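Home | Shop | Bedroom | Workshop notes | Delivery | Contact

Trostirow drum bedside table, oak finish

By Jarlath Scanlon, February

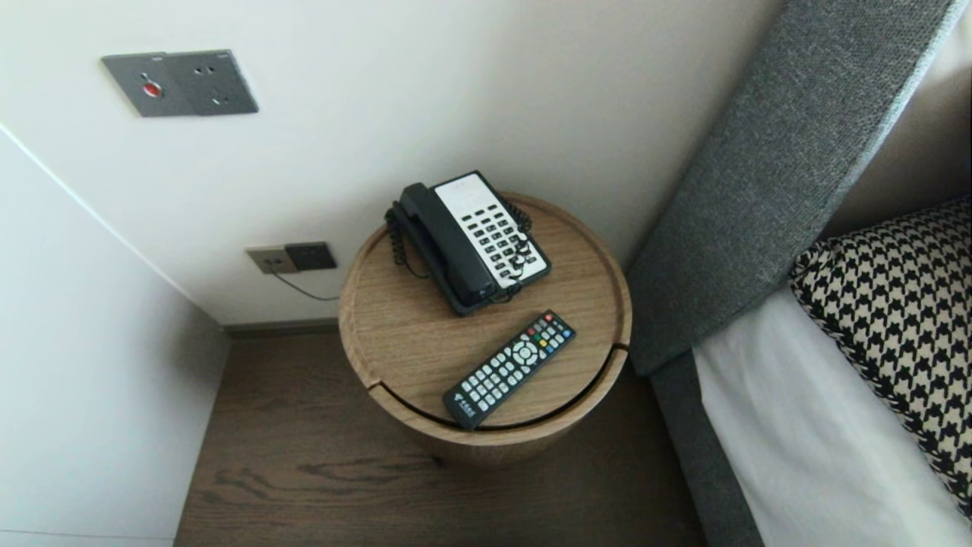
I've been selling bedside tables for a long time and I still think most of them are too big. You need room for a lamp, a book, a glass of water and whatever you empty out of your pockets, and after that you're paying for a surface to collect dust. The Trostirow is the one I have at home (both sides of the bed, my wife insisted they match) and it's the one I end up talking people into when they come in asking for something with three drawers.

It's a plain round drum in a light oak finish with a little raised lip around the top. I love that lip! I used to lose a pen down the back of the old table every week, and earplugs, and once a tooth guard that I found eight months later when we moved the bed. Now things roll as far as the edge and stop.

Being round, it sits happily in a tight corner. If you've got a narrow gap between the bed and the wall you'll know how square tables catch you on the hip in the dark. My shins have been through a lot over the years and I can report they're much happier.

Getting the height right

Please measure before you order. Sit on the edge of the bed, push down on the mattress with your hand and measure from the floor to the top of it. You want the table level with that or a touch lower. Deep mattresses with a topper are the usual trouble, and for those I'd go for the tall version, which adds 8 cm. We had a lovely couple send two back last winter because they'd measured the bed frame and forgotten about the mattress altogether – easily done, I've done it myself in our own spare room.

If you're between sizes, go low. It's easier to reach down for a glass than up and over.

Looking after it

A barely damp cloth and then a dry one, and that's really it. Don't use spray polish, it goes cloudy in the corner where the lip meets the top and you'll be at it with a cotton bud. Ruairí Dunne in our workshop finishes every top with Jirkeo hard wax oil, two thin coats, and he'll happily talk to you about it for longer than you might want. Order a small tin with the table if you like to touch things up yourself. Once a year is plenty, twice if you've got children who put mugs down.

Water rings do come out if you catch them early. Rub along the grain with a very fine pad, wipe, leave it overnight and then a dab of oil on a soft rag. Oak will also go a bit more golden over time, especially near a window, so if you're buying a pair and one side gets all the sun, swap them round now and then.

Delivery and the awkward bits

It comes fully made up, so there's nothing to screw together, but it does mean the box is bulky. It weighs 22 kg in the packaging. One person can get it upstairs by hugging it and going slowly, two is nicer. There are felt pads in the box for wooden floors and you'll want to stick them on before it goes in the corner, while you can still get at the bottom.

The price is £228 each for the standard height. I know that's not nothing. We did try a cheaper one from Mandico for a while and I stopped stocking it, the tops kept arriving with chips along the lip and I got tired of writing apology emails. If you need something for a rental or a guest house and the budget is tighter, ask me about the Debnath stool table. It's smaller and simpler and it takes a knock very well.

Current wait is nearly eight weeks for the tall one. Standard height we usually have on the shelf, but ring first if you're driving over, I'd hate you to have a wasted trip.

You may also like

Debnath stool table
Trostirow blanket box
Jirkeo hard wax oil, small tin
Clip-on reading lamp, black
Felt pads, mixed sizes
How to measure for a headboard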